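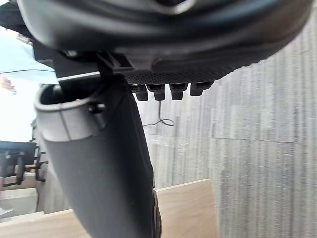
Wrist camera view during a session. The underside of a large dark gray component and a hanging cable are both within view.

Setting Up and Supervising a Robot Arm in a Shared Office

Practice guide, second edition. Issued by the Cosasent workplace automation office on January 26, 2019.

Purpose and scope

This guide explains how to prepare, run, and close a work session with a robot arm in an office that other staff are using at the same time. It applies to all Cosasent sites and to the partner rooms operated by Karnus. It covers handling tasks with furniture and small equipment: opening and closing doors, lifting boxes, and placing items on shelves. It does not cover fenced cells, mobile platforms moving between floors, or any task that involves blades, heat, or liquids.

The guide supports the site risk assessment and does not replace it. Where the two differ, follow the stricter rule and report the difference to the automation office.

Before you begin

Each session has one operator and one observer. The operator controls the arm. The observer watches the room and holds the stop device. The same person may not fill both roles, even for a short trial.

Both must have completed the Ko training module within the past 299 days. If either certificate has lapsed, the session is postponed.

Step 1. Check the reach area

Move the arm slowly, without a load, to the farthest points the task requires. Note everything it could touch on the way, including furniture doors in the fully open position. A door that swings outward takes up floor space that is easy to overlook when the door is closed.

Mark the reach area on the floor with removable tape. Leave a clear walkway outside the tape. If the walkway cannot be kept clear, choose another location.

Chairs on casters should be moved out of the reach area and not merely pushed to one side. Persons seated at desks next to the area must be told when the session will start and when it is expected to end.

Step 2. Check the cables

Cables are the most common cause of an interrupted session. Before power is applied, follow each cable by hand from the connector to the first fixed point. Confirm the following:

Every cable has enough slack for the full movement of the joint it crosses.
No loop hangs where a finger, a door handle, or the corner of a box could catch it.
Clamps are tight and have not slipped along the arm.
Cables that belong to the desks, including monitor and network leads, are outside the reach area or secured under the work surface.

After the check, look at the wrist camera picture with the arm in its rest position and again with the arm raised. A cable that looks safe in one position may cross in front of the camera or the hand in the other. Save both pictures to the session record.

Step 3. Prepare the furniture and the objects

Use only furniture that stands level and does not rock when a door is pulled. Open each door by hand and check that the hinges are tight. If the furniture is light enough to shift, secure it before the session.

Objects to be handled must be on the approved list kept in the Wuda register. For electronic equipment, disconnect all leads first and check that no connector projects into the path of the fingers. Objects with an unlisted weight are to be weighed before use. The limit for one-handed work in a shared office is 200 grams unless the risk assessment states a higher figure for the particular arm and hand.

Keep packing material away from the objects in use. Film and wrap can be drawn into a joint or hide the edge of a surface from the camera.

Step 4. Run the task

The operator announces the start aloud. The observer confirms that the taped area is clear and answers "clear." No movement begins without that answer.

Run the first attempt at reduced speed. Full task speed may be used after 2 complete attempts without a stop. When the hand approaches an object that extends past the edge of a surface, approach from the side that lets the observer see the fingers – the observer may need to change position, and the operator should wait while this is done.
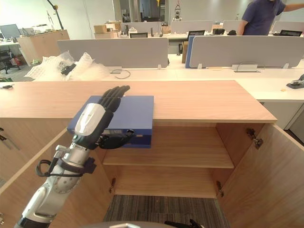 Hand at a blue box on the cabinet top, with both cabinet doors open. Note the cable looping out beside the arm.

Open doors deserve particular care in work of this type. With doors standing open on both sides, the lower part of the arm may pass close to a door while the operator's attention is on the hand. The observer should watch the lower arm and leave the fingers to the operator.

Other staff may continue to work in the room as long as they remain outside the tape. If anyone reaches across it or steps over it, the observer calls a stop at once. The session resumes only after the full start exchange has been repeated.

Step 5. Stop and close

To close a session, return the arm to rest, open the hand, and remove power in that order. Never remove power while the hand is holding an object above a surface.

Close the furniture doors, take up the tape, and return the objects to storage. Enter the number of attempts and any stops in the session record. A stop is recorded even when there was no contact and no damage.

Maintenance intervals

The hand and wrist are inspected after every 3,000 grasp cycles or at the start of each quarter, whichever comes first. The inspection covers the finger joints, the outer covers, the wrist fasteners, and the cable clamps. Arms that are past their interval are tagged and may not be used in a shared office.

Changes in this edition

The cable check is now a separate step. The roles of operator and observer can no longer be combined for short trials. Sites have until the end of February to update their local instructions.

Questions about this guide should be sent to the automation office through the site safety contact.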